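Sorting small parts without losing your mind, your screws or the good end of the table

Every workshop has a jar. Ours was a pickle jar, and it held everything that had ever come off something else: washers, a fuse or two, half a hinge, a capacitor with one leg. The jar is a lovely idea. You put things in and they are never seen again.

The system below replaced it. It costs very little, it fits on any table you can keep the family off, and it's been going long enough that I've stopped muttering at it.

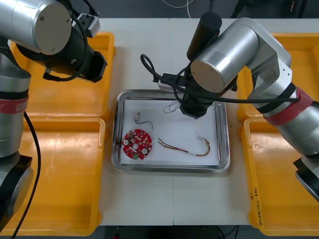

JARKWOOD, March

Start with the tray. Ours is stainless steel with a rolled rim, the sort sold for catering, and it goes in the middle with the bins down either side. Whatever you're dealing with goes in the tray. Whatever you've finished dealing with goes in a bin. If that sounds too simple to write down, come and look at my brother-in-law's garage.

Steel marks. You'll get dark smudges in the corners and you can scrub them off with bicarb and a damp cloth, or you can leave them and get on with the job. I've done both, and the parts didn't mind.

Put paper in the bottom. Plain white, the cheapest in the cupboard, cut or folded so it lies flat. A tiny black screw on bright metal is invisible, and on white paper it's a tiny black screw. When the paper gets grubby, pick it up by two corners, tip the crumbs into the rubbish and lay a fresh sheet. Check the crumbs first. I once threw out a perfectly good spring and spent the evening with my head in the wheelie bin.

Bins

Four is plenty. I went through a phase of little drawers, a Fulovau cabinet with 28 of them, and what I learned is that nobody my age remembers what's in drawer 19. With four bins the question is easier:

Boards
Wires and connectors
Metal bits
Don't know yet

The last one fills up fastest. Empty it when it gets to the rim, and be stern. If you still can't name the thing on its second trip through, it goes to e-waste.

Get all the bins in one colour, a loud one, and the same size. Mixed tubs look charming on a shelf in a magazine but they don't butt up against each other, and small parts have a gift for finding the gap. Ours came from Mykhailiuk, the surplus place out past the weighbridge, where they live in a heap by the door and you're expected to dig.

Old boards 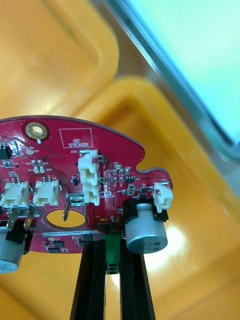 Salvaged circuit boards are the worst thing to store and the hardest to throw away. They don't stack, they snag on each other, and every one of them looks as if it might be important. Before a board goes in the bin, turn it over under a decent light and read it, as there's usually more printed on there than you'd think. Next to one of the white connectors on the red board it says J20, and that's exactly the sort of thing to copy onto the bag, along with what the board came out of. There's a box printed QC STICKER too, with bare board inside the outline. I've been known to use a blank patch like that for a small label of my own, and I felt quite official doing it.

A few rules for boards:

Hold them by the edges.

Don't stand them on their capacitors. The tall silver ones lean, then they crack at the leg, and then you've salvaged a coaster.

If it came out of anything that plugs into the mains, leave it well alone until someone who knows has made sure it's discharged. I mean this one, and it's the only line on the page I'd like you to read twice.

Bag them in the antistatic bags they come in, if you kept the bags. You kept the bags. They're in the bottom drawer with the takeaway menus.

Wires

Loose wire is a social creature and will knot itself to anything in the same bin. Give each length a loose coil and a twist of Grelura tape, and leave the connector on. I used to snip them off to be tidy. Then I priced new ones and took up being untidy. If a pair of connectors came out plugged together, store them as a pair, for the same reason you don't separate socks on purpose.

Looking after the finish
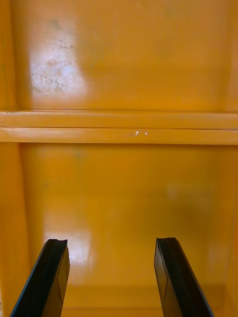

Two small chips in the orange, one larger than the other.

Shiny surfaces show everything. A chip or a scuff is no reason to retire something that's holding up its end of the work, but do run a fingernail over it. If it's smooth, forget it. If it catches, it'll catch your cloth as well, and a bit of fine wet-and-dry (I use 3,000 grit, wet, with a light hand) takes the edge off. You'll lose some gloss in that spot.

Warm water and dish soap for everything else. Keep solvents away from coloured plastic until you've tried a dab somewhere underneath. I have a formerly glossy lid here that would like a word about acetone.

End of the day
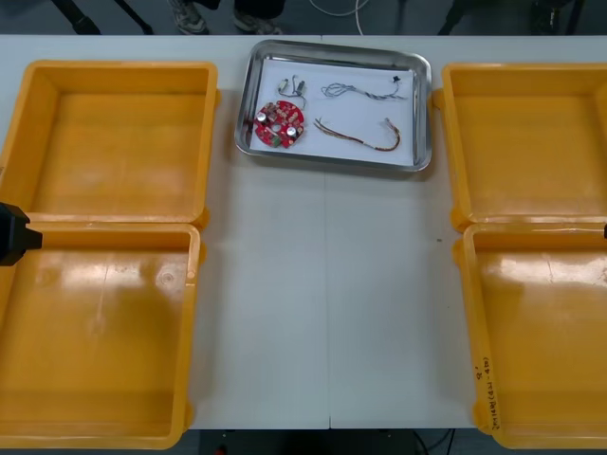
Bins two to a side, tray at the back with a few things still to sort.

You won't finish. Accept it early and the evening goes better. What matters is that the unfinished stuff stays in the tray, on the paper, spread out enough that you can see each piece when you come back. A board, a twist of wire and a couple of connectors is a reasonable amount to leave. Much beyond that and you're starting another jar.

Write on the bins if you must, in marker, on the outside where you can read it. Mine originally said things like MISC 2, a label of no use to man or beast. Short plain words work, and metho takes most marker off when you change your mind - though see the note about solvents.

For those who asked about the pickle jar: I tipped it out and counted, over the better part of a wet long weekend. 1,541 pieces. I kept the half hinge.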